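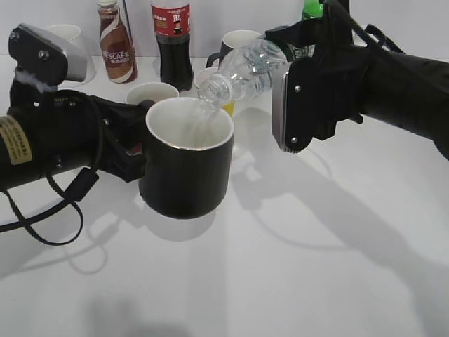
Two arms, one mug, one bottle of water: the pouring bench at the Skudham open day.

I drove out to Skudham on 13th January because a friend on the mailing list swore the place had changed since November, when visitors got a slide show and a sandwich. It has changed a bit. You get a badge now, and you get to stand next to the machines.

The lab belongs to Harasym, who build control software under the name Ilari and rent the ground floor of an old seed warehouse. They told us 300 people had signed up for the day. It felt like fewer, but the parking lot was full and I ended up walking from the Flendthorpe road.

Everyone wanted the drinks table. One arm holds a mug up off the table, the other tips a bottle over it, and a thin stream of water goes in. Along the wall they had set out cups, a cola and a bottle of Nescafe, which made it look like a breakfast buffet. I will say the pour was tidy. I will also say I can do it with one hand on the counter.

Taras Hutsuliak, who ran the bench, took my questions without flinching. He said the system had learned from 3000 recorded pours, and that in the last round of 700 test pours the bottle and the mug were placed differently each time. How differently? Within a hand's width, he said - fair enough, but that is not my kitchen. Could it unscrew a cap? They are working on that. Could it pour something with bubbles in it? He laughed and said to come back.

A sheet taped to the door claimed 296 clean pours out of the first 300. Clean meant no water on the table. It said nothing about how full the mug got, and when I asked, I was told the level was judged by eye.

The upstairs talk ran long and was mostly about funding. I skipped the second half and went back down for another look at the arms, which I suppose counts in their favor. Coffee was from an urn by the stairs, poured by a woman in a green sweater, and there was no line.

The next open day has no date yet. Wear a coat, the warehouse is cold, and park on the Flendthorpe side.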